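4/1/22

Humidity in the back room 14 percent at breakfast, which is too low for February's numbers to be any use as a comparison. Moved the hygrometer off the radiator shelf and onto the bookcase. It recovered a little by lunch. I will leave it there a week before I trust it.

Worked on the Filcombe map most of the morning. The survey sheets came back from Touran Nouri with her corrections in green pencil, nearly all of them on the north slope where I had interpolated too freely between spot heights. She is right about the spur. I had drawn it as a smooth nose and the readings show a shallow saddle two thirds of the way along, small enough to slip between intervals. At a 5 meter interval it shows. At 10 it disappears, and the first draft was at 10.
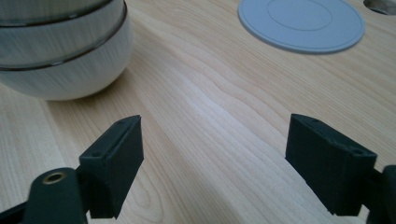
Contour lines have only a few rules and I keep breaking the same one. Lines of equal height do not cross, they close on themselves somewhere even if that is off the sheet, and where they cross a stream they point uphill. My fault is the spacing: I draw what looks even to the eye, and a real slope is seldom even. The grain in a flat-sawn tabletop is a fair model of this, pale wood with thin lines running on the diagonal and then bending into a set of nested curves in the middle, each one following its neighbor without copying it. The physics differs, but the geometry is close. A flat cut through growth rings gives level curves of a kind, the same as a flat plane through a hill. I redrew the saddle freehand with that in mind and it sits better against the readings than the version I made with the spline tool.

Checked the closure on the Cosstead traverse after lunch. Misclosure is within the limit but all of it is in the east component, and I do not like an error with a direction. Possible causes: a wrong prism constant on one setup, or a bearing copied badly from the field book. The book is legible except for one page where a 1 could be a 7. Computed it both ways. With the 7 the misclosure drops to almost nothing. Marked it as probable and wrote to Touran to ask what she remembers of that station.
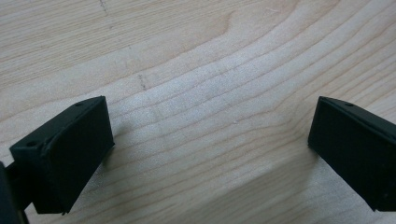 The other job was the scale bar. Druleo want the printed sheet at 1:1000 and the Arabzadeh drawings, which have to lie over it, are labeled the same, but a tracing of one does not fit the other. Measured the bar on the Arabzadeh print with the steel rule and it is short. Somebody has printed it with "fit to page" switched on. Asked for the original file. Until it arrives I am treating every distance on that sheet as unreliable, angles still good.

Pencils: down to the last 4H. The 2H smudges on drafting film and I should stop pretending it is a substitute.

Tomorrow, relabel the index contours on Filcombe so the figures read facing uphill, then the stream names. Also ring the print shop about the film - they quoted for paper again.

Soup, bed by ten. Wind getting up from the west and the gutter is dripping on the sill.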